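Robot tidier still finds the mantelpiece hard going

Anyone hoping to hand over the dusting by Christmas may want to hang on to the cloth. Kullano, the Clallthorpe firm that has been promising a household tidying machine for 4 years, published its summer results in July, and they make modest reading for those of us who hate housework.

The software, called Nornora, has now had 3000 goes at clearing and resetting a tabletop in simulation, where nothing can be broken and no one has to sweep up. It does well with boxes. It does fairly well with anything that has a flat bottom and a sensible outline. Ornaments are another matter, and homes are full of ornaments.

The test tables are stocked with the sort of thing people own without ever having decided to: a box of tissues, a desk fan, a globe, a couple of trophies. A trophy with handles gives the software several places to take hold, and it is inclined to dither between them. Potted plants are worse. Leaves bend, spread and hide the pot, and Nornora has been known to treat the whole plant as something best left until later, a policy many households will recognise.
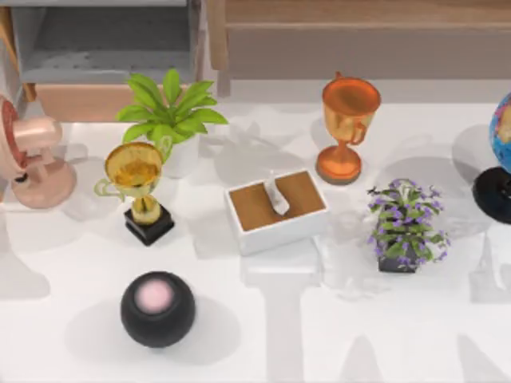

Salma Nasr wrote in to say that she would forgive a machine for being slow, as she is slow herself, but not for putting things back in the wrong place. Her own shelf takes ten minutes to dust and she has never once timed the thinking beforehand. What she wants to know is whether it can lift a globe without sending it spinning.

Kullano's answer is "mostly". Lawal Okoro, who runs the trials, puts a full clear, wipe and reset at roughly 50 minutes when the table is busy, and admits that his mother would have finished and been on her second cup of tea. He expects to cut that time after another 1000 runs.

A trial in real homes is planned for next year. Bouchra Zaki, who is drawing up the list of households, has asked applicants to say how attached they are to their ornaments. Replies so far range from "very" to "please take them".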